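Balascombe Facilities Office
Posts on shared workspace care, August

1/ The Facilities Office is posting its updated guidance on shared desks, paper cups and waste bins. It applies to all rooms on the Pusitz site, including the rooms with monitors and fixed workstations. Please read the full thread before your next booking.

2/ Paper cups go in the lined bin in the room. Wooden surfaces are to be checked for marks before the room is handed over.

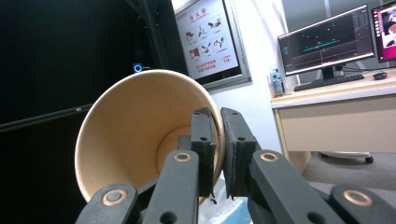
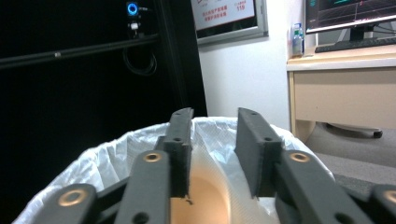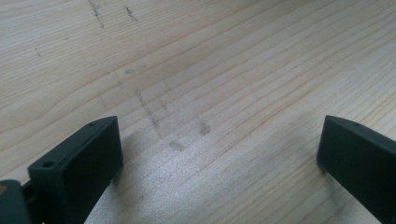

First picture: paper cup. Second: lined bin near the desk. Third: gray marks on a light wooden surface.

3/ Cups. Empty any remaining liquid into the kitchen sink on your floor before you throw the cup away. Liquid collects at the bottom of the bag, and the cleaning team then has to carry it through the corridor. Cups left on desks or windowsills at the end of a booking will be recorded against that booking.

4/ Lids and sleeves may go in the same bin as the cup. Separate collection of paper cups was tried in the Ilie wing and has been suspended while the waste contract is under review. A further post will be made when the review closes.

5/ Bins. Every room bin must have a bag in it, with the edge of the bag folded over the rim. Users who find a bin without a bag should take one from the supply cupboard on the same floor. Please do not double the bags. The Cakov building used 500 more bags than planned last term, and most of these were second liners.

6/ A bin that is full before the evening round may be tied and left beside the door. Replace the bag at once. Evening rounds start at 8 p.m. in Cakov and follow in Ilie when Cakov is finished.

7/ Wooden surfaces. Gray smudges and pencil-like marks should be treated the same day. Begin with a dry, soft cloth and wipe along the grain. If the mark remains, use a clean white eraser with light pressure, and wipe away the crumbs.

8/ Do not use glass spray, bleach or scouring pads on bare or lightly finished wood. Water should be kept to a barely damp cloth and the surface dried immediately. Marks that do not respond to the eraser are to be reported and left alone. Sanding is carried out by the workshop only.

9/ Desks. Keyboards and mice stay with the desk to which they belong. Monitors may be turned for comfort and should be returned to face the chair. Drinks are permitted at desks in all rooms except 57, where the existing restriction continues.

10/ Safety notices on the walls must remain uncovered. Coats, bags and temporary posters may not be hung over them. This applies equally to rooms booked for a single hour.

11/ Reporting. Use the facilities form and give the building, the room and the item concerned. Reports received before 4 p.m. are reviewed the same working day. Reports sent as replies to this thread cannot be logged.

12/ Correction to post 6: in Ilie, tied bags should be left at the stair end of the corridor and not beside the room door. The printed copy in each room will be replaced to match.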